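Residents' Services > Events and Hospitality > Setting Up a Self-Service Refreshment Table

This site uses cookies to improve your visit. Accept | Manage settings

Setting Up a Self-Service Refreshment Table

This guidance applies to all public meetings held at Fustham Hall. Organizers expecting more than 70 guests should request a second table when booking.

1. Collect the key from the front office and wipe down the table with the cleaner provided. Allow the surface to dry fully.

2. Place the table against a wall, away from the main entrance. Guests should be able to approach from the front and leave by either side.

3. Wash all fruit before it is brought into the hall. Whole fruit is preferred; cut fruit must be covered and may not stand for longer than 2 hours.

4. Set fruit toward the back and paper cups toward the front. Cups should be stored upside down until service begins.
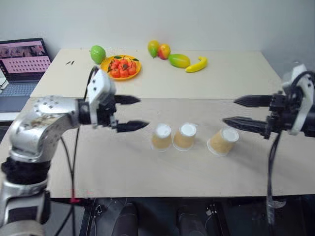 5. Put cold drinks at one end and hot drinks at the other. Urns must stand on the heatproof mat — never directly on the tabletop — and their cords must run behind the table.

6. Label any item that contains nuts, milk or wheat. Blank cards are kept in the Sivdale Room.

7. At the close of the meeting, remove all food and return the key. Unopened items may be left with Matilde Peixoto in the front office until noon the next day.

Requests for extra urns should be sent to Prasert Srisuk, Room 81.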